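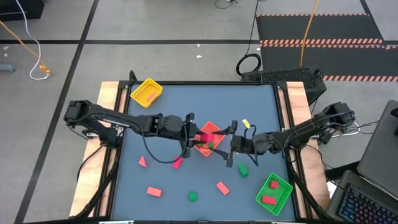
Two arms over the work surface

From: Getachew Teshome
To: members list
Date: 21/01/2021
Subject: Re: Election of officers, proxy forms

Replying to the Hitthorpe club secretary, whose message is quoted below.

> Our club has 3 votes on the roll but only one of our
> delegates can attend in March. Can that delegate carry
> the other two by proxy? Also, the roll sent out before
> Christmas has us under our old name. Does that affect
> our standing? We paid the full 600 in the fall.

On proxies: a delegate may carry one proxy besides their own vote, so your club can cast two of its 3 votes with one person in the room. If you want all of them counted, send a second delegate. Proxy forms must be signed by the club president and reach me before the meeting opens. I can't take them by text message.

On the name: your standing is fine. Your payment is recorded and I have asked for the roll to be corrected. Lasell had the same problem and theirs is already fixed.

The federation's individual membership stands at 3,594. Several people have asked if that changes the vote count. It doesn't. Clubs vote, and a club gets its third vote once it passes 1,000 registered athletes. Tamiru is close to that but has not sent its final list, so it stays at two for now.

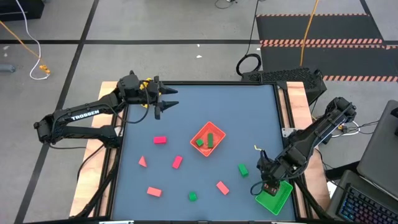

Arms at the table, green tray at right

Two names are in for president so far, one put forward by Trolletti and one by Lasell. The post of vice president for coaching has no candidate yet. Nominations need a proposer and a seconder from different clubs, and both have to be paid up. Please check this before you send the form, as I returned two last week for that reason.

The agenda will go out on this list with the corrected roll.

Getachew Teshome
Election secretary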